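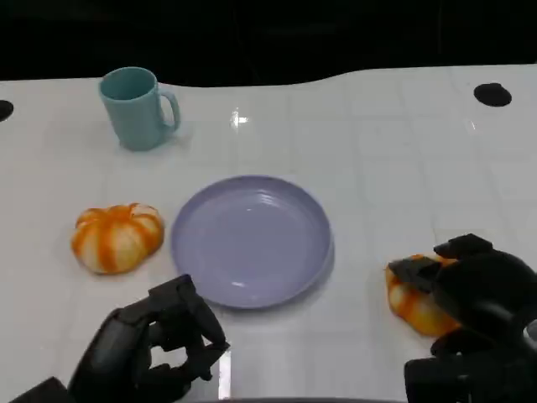

Figure 2. Pale teal mug on a white tabletop.

4.2 Route choice on the Pikuldale ridge path

The Pikuldale ridge path runs from the village of Flakerbridge to the rock shelters above Bundon. It is promoted as a heritage walk, with signs at the trailhead that mention old grazing rights, burial places and the stories attached to the larger boulders. The path splits at a stone pen below the plateau. The left branch is the marked one. The right branch is older, steeper and not signed, but it is shown on most phone maps.

We wanted to know how walkers decide between the two. Interviews were held at the upper car park in February, on days when the road was open. A total of 467 walkers agreed to answer a short set of questions after finishing the route. Groups were asked to name one person to speak for them on the choice of branch, and the other members then answered the remaining questions on their own. Chowdary and Espinoza carried out the interviews in English. Reddy repeated part of the set in the village for people who had come down on foot.

Of those interviewed, 63 percent had taken the marked branch. The most common reason given was the signpost itself, followed by the advice of someone met on the way up. Walkers who took the older branch mostly said they had seen it on a phone and had not noticed that it was unmarked. A smaller group knew about it from earlier visits and went that way on purpose – usually to see the carved slab, which the marked branch misses by a short distance.

Interest in the history of the area did not separate the two groups as clearly as we had expected. Walkers on both branches said they had read the trailhead signs, and most could recall at least one item from them. Few could say where on the route the places described were found. Several had walked past the shelters and believed they were sheep pens. This agrees with Nørgaard, who found that signs placed only at the start of a path are remembered in general terms and seldom linked to what people later see.

Walking time is a possible complication. The older branch is shorter on the map but took some people 60 minutes longer because of loose ground near the top. Those walkers were tired when we spoke to them, and their answers to the later questions tended to be brief. Mudaliar and Arumugam coded the open answers separately and compared the results. Where they disagreed, the answer was left out of the counts in this section but kept in the full set used in Section 5.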